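From: Finn Wendt
To: Garkodholm workshop list
Subject: Re: [garkodholm] Sorting tub keeps walking off the table

Braulio Villalobos wrote:

> Hi all,
>
> I've been using one of the grey divided tubs on the
> small table for sorting odds and ends before they go
> back on the shelves. It's a good size but it slides
> every time I lean on it or drag something out over the
> rim, and by the end of an evening it's halfway to the
> edge.
>
> I tried a strip of the rubber shelf liner underneath.
> It held for two nights and then bunched up. Brock
> suggested screwing the tub down, but I'd like to be
> able to lift it off for washing, and I don't think
> Perla wants holes in that tabletop.
>
> Has anyone fixed one of these in place without
> drilling? And does anyone else find the divider more
> trouble than it's worth? I keep losing track of which
> side I've already been through.
>
> Braulio

Braulio,

Yes, clamps. I've had mine held with two bar clamps since November and it hasn't shifted. One goes on each side, with the handles pointing up so you can get at them without crawling under the table. The blue and black ones from the second drawer are fine for this. You don't need the heavy cast ones, and I'd keep those away from a plastic tub anyway.

A few things I learned the slow way.

The walls on these tubs slope in toward the bottom, so a clamp pad doesn't meet them squarely. If you crank it up hard the pad creeps and the wall starts to bow. Tighten by hand until it stops moving, give the tub a shove, and add a little if it needs it. I went well past that on my first one and put a crease in the side that never came out. That was the one Everett now keeps his paint rollers in.

Use a scrap of wood if a clamp won't sit level. I keep a small box of offcuts for this. A wedge near the corner of the tub took the wobble out of my left clamp, and I've left it there ever since.

Mind the ends of the bars. The longer clamps stick out a good way past the table and they're dark, so you don't see them against the floor until one gets you in the hip. If you have the choice, use the 24 inch ones and put the longer pair back on the rack. Brock was going to put coloured tape on the ends but I don't know if he got to it.

Check them again after the first night. Mine had eased off a touch on one side and needed part of a turn. After that they stayed put.

On the divider, I'd leave it in. My rule is that everything starts in the front half, and things go in the back half once I've looked at them and decided they're staying. When the front is empty I carry the whole lot over to the shelves. Some people do it the other way around, back to front, and that's fine if you're the only one using the tub. On a shared table I'd rather we all did it the same way, so unless someone objects I'll write it on a card.

I also don't fill the front half anymore. I used to tip a whole carton in and then spend the evening digging. A few things at a time is quicker, and you can get your hand around each one without pulling the rest out with it. Perla had one of the Stemix cartons through in an evening working like that – I think she said 16 tubs' worth – and she wasn't rushing.

As for washing, it takes about as long to undo two clamps as it would to find the right screwdriver. Back both of them off, lift the tub straight up and wipe the table while it's bare. The inside picks up little white specks low down on the walls. A damp cloth gets most of that from mine and I've stopped worrying about the rest. Please don't use the green scourers, they leave the plastic dull and then everything clings to it.

Two other bits of business while I'm writing.

The inventory stands at 1,747 items after last month, which includes the Becerra boxes but not the two crates still under the stairs. If anyone has taken something home from those crates, let me know so I can mark it down.

We're short of small clamps. I counted almost 100 on the rack sheet and there are nowhere near that many on the rack. Have a look in your cars and garages, please. I found three in my own boot, so I'm not pointing fingers.

Braulio, I'm in from six most evenings if you want a hand setting yours up. Bring the tub, I've got clamps and offcuts here. Picture of the set-up is at the bottom.

Finn

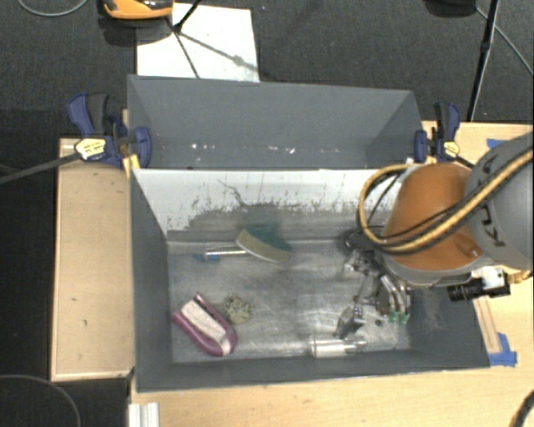 Divided tub on the table, one bar clamp each side, back half empty and a few things in the front.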